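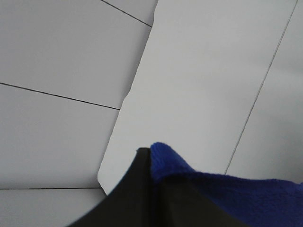 White sheet on a pale surface.

Henrike Lammers · June

Kadel 3, Sperling 1. Quick thread on the second leg.

Kadel went ahead after 7 minutes. Zdeňka Štefanec headed in a corner from the left and the keeper got no hand to it.

Sperling leveled before the break. Touran Fallahi won the ball in midfield, went past two and shot low.

Second half was all Kadel. Štefanec again from 10 yards, then Sabine Bauerfeind from the penalty spot.

Attendance 3,005. Good for a night game in this league.

Coach Uwe Grube said afterward that the back line sat too deep in the first half and he moved it up at halftime.

Kadel play Gomora in the next round, away first. Kickoff times are not out yet.

We use cookies to improve your experience. Accept | Manage settings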